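Search this site

Can a Robot Hand Pick Up a Dumpling?
By Oratile Zwane
Last updated 12/2/25

You have probably seen a video of a robot making a burger or folding a shirt. It looks easy. The music is cheerful, the robot never drops anything, and the video is over in 30 seconds. Should you believe it?

Maybe. But a good scientist asks a few questions first. How many times did they try before they got that one? Did they speed it up? Did a person move the shirt into just the right spot?

At the Trullholm workshop, people test robot hands. The proper word for a robot hand is a gripper. In October they compared two of them, called the Stanon and the Avley. Both have two fingers that open and close. Both came with a booklet saying they could handle "delicate foods." I wanted to see about that.

Why soft food is hard

Pick up a pencil, then pick up a slice of bread. Did you squeeze the bread as hard as the pencil? I hope not! Your skin feels how hard you are pressing, and your brain fixes it before you even think about it.

Many grippers have no skin like that. They close until they are told to stop. If they stop too soon, the food slips. If they stop too late, you get mush. Round things are harder still, as two flat fingers touch a ball in only two small places.

Seeing is a problem too. A camera on the arm gives a close look at the food, but the fingers can get in the way. A camera on a stand sees the whole table, but then the arm can block the view. Some teams use both, and that means more cables.
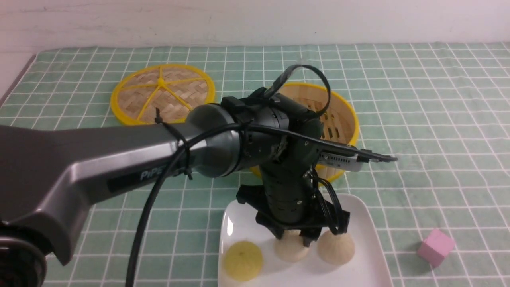 What the test was like

The rule was simple. The gripper had to lift a bun off the plate and put it down in a steamer basket. A try counted only if the bun got there with no dents you could see from a chair.

The Stanon gripper had 217 tries. It passed 79 of them. Would you eat at a restaurant that got your dinner right that often? I wouldn't.

The Avley did better on its first day, passing 18 tries in a row, and people in the room started clapping. Then someone put out a fresh batch of buns, a bit softer than the last, and it squashed the very first one. So was the Avley the better gripper, or did it just get easier buns? With the tests we had, we couldn't tell.

How to make a test fair

If you want to compare two things, change only one thing at a time. Use the same arm, the same plate, the same kind of bun and the same light. Swap the gripper and leave everything else alone. Write down the misses as well as the hits, even the embarrassing ones.

A company called Sriwong says its new controller (the part that tells the fingers how to move) will fix the squashing. It sent us a very nice video. I have asked for the list of misses and I am still waiting for it.

Try it yourself

Get some kitchen tongs and a few marshmallows. Close one eye and put on thick winter gloves. Now move the marshmallows from a plate to a bowl without denting them. Keep score on paper. Then take off the gloves, open both eyes and do it again with fresh marshmallows.

Did your score change? Now look back at the rule about changing one thing at a time. You changed two! Which one made the difference, the gloves or the eye? You will need more marshmallows to find out.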